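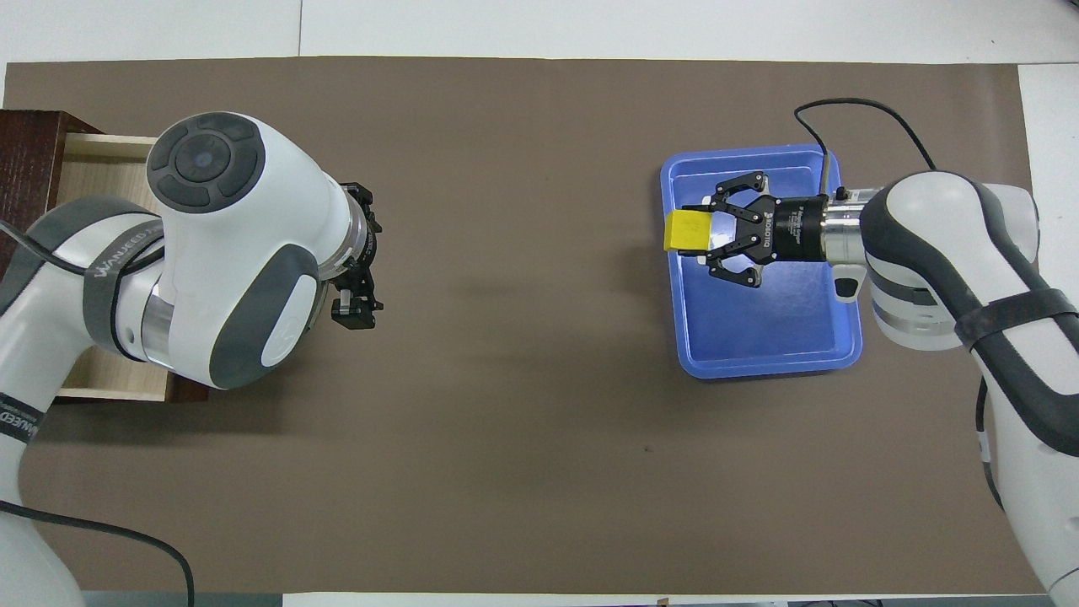
Chapter 8
Work Cells and the People Who Run Them

When a task is handed to a robot cell, the job that surrounded it is divided again. Part of it disappears, part of it stays as it was, and part of it is new. This chapter deals with the third portion, which is usually left out of the purchase plan.

At the Oravec parts depot in Plaltivska, 20 packers once sorted small goods by hand. After two-arm cells were installed, the same workers loaded trays, cleared faults and recorded rejects. A packer had made one decision per item. A cell attendant made few decisions, but each could stop a line that handled 200 items an hour.

Bořivoj Čierny, the shift lead, kept a log of every stop. By November it held 105 entries. Most concerned trays set down outside their marked positions, a fault no earlier job description had mentioned.

Section 8.1 defines task, job and role. Section 8.2 uses the Oravec log to estimate attendant workload. Pay grading is covered in Section 8.3.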